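Desk tidying

Desk tidying is the everyday work of clearing, sorting and wiping down a desk or worktable so that it can be used comfortably again. It covers the putting away of small objects, the gathering of loose paper, the straightening of chargers and cables, and the cleaning of the surface itself. It is practiced in homes, schools and shared offices, and although it is usually counted as a form of housekeeping, many of the people who do it regularly would tell you that it is closer to a small daily habit, like making the bed or rinsing out a coffee cup before going home.

The word is used a little loosely. Some writers keep "tidying" for the moving of things and "cleaning" for the wiping that follows, while others (and this includes most office handbooks) treat the two as one job with two halves. This article follows the second usage, partly for convenience and partly because very few people clear a desk completely and then walk away from the dust underneath.

Common contents of a desk

A working desk gathers things from several directions at once. There is the equipment that belongs there, chiefly the monitor, its stand and the keyboard. There are the supplies that serve it, such as power strips, plugs, adapters and charging cables. And then there is a third and much more cheerful group, the personal things: figurines, puzzles, little containers with lids, a postcard from a colleague's vacation, the mug that has been on the same corner for years.
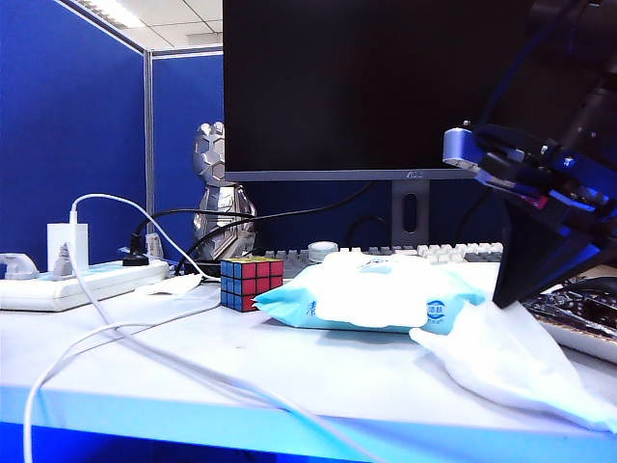

Handbooks on the subject differ a good deal in how they treat this third group. Older ones tended to advise removing it altogether. More recent guides are kinder, and suggest that a person keep whatever they enjoy looking at, provided that it has a place of its own and can be lifted easily when the surface is wiped. Wiebke Ostermann, whose handbook The Patient Desk grew out of a series of evening classes, calls these objects "residents" and calls everything else "visitors." Her readers are asked to decide which is which before they move a single thing, and the terms have since passed into fairly general use among people who write on the subject.

Paper is the commonest visitor of all. Slips, tags, receipts and folded notes settle flat on the surface and are easily overlooked, especially when they are close in color to the desk. Ostermann recommends picking these up first and reading each one before throwing it out — a small courtesy to oneself, as she puts it, and one that has saved many a phone number.

Cables and power

Cables are generally agreed to be the hardest part of the job. They are long, they are attached at one end or both, and they cross the very areas that need wiping. A power strip laid on top of the desk makes plugs pleasantly easy to reach but brings all of the cable slack up with it, while a strip fixed below the desk keeps the surface clear at the cost of some crawling about on the floor.

The usual approach is to follow one cable at a time from its plug to its far end, freeing it from the others along the way. Any extra length is then gathered into a wide, relaxed loop and held with a soft tie. Tight winding is discouraged, as it strains the wire near the plug. Many monitor stands have an opening in the neck through which cables can be passed, and using it is often enough to improve the whole back half of a desk. Cables that hang over the side should be kept away from the spot where people stand or roll their chairs.

Among the products sold for this purpose, the Jikia tie, a plain fabric strap with a loop at one end, and the Nigatu tray, which hangs under the desktop, are mentioned most often in the handbooks. Garden ties and bread bag clips are perfectly good substitutes and have their loyal defenders.

Wiping the surface

Wiping comes after clearing. Pre-moistened wipes in a flip-top container are the most familiar supply in shared offices, where they can be passed from desk to desk; a soft cloth and a little mild soap in water will do the same work at home. Strokes are made from the back edge toward the front, so that crumbs end up where they can be caught in the hand. A dry tissue is handy for the last of the damp. 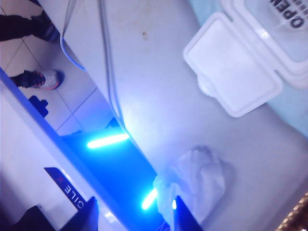

A container of wipes with its lid open and a crumpled tissue on a scuffed white tabletop.

Pale surfaces show small brown spots very plainly, and these are often the remains of coffee or tea. A damp wipe laid over the spot for a minute or two will usually soften it. Scuffs are another matter, being wear in the finish itself, and rubbing hard at them tends to make the patch duller than before. The lid of the container should be pressed shut afterward, as wipes left open to the air dry out from the top down.

The shared desk custom

In offices where desks are used by different people in turn, tidying takes on something of the character of good manners. The furniture firm Unent printed 3,256 copies of a short leaflet on the topic one April and tucked them into the drawers of its new desks, asking each user to leave the surface "as you would like to meet it." The leaflet lists 17 steps, which even its admirers find rather many.

See also

Cable tie
Housekeeping
Office etiquette
Power strip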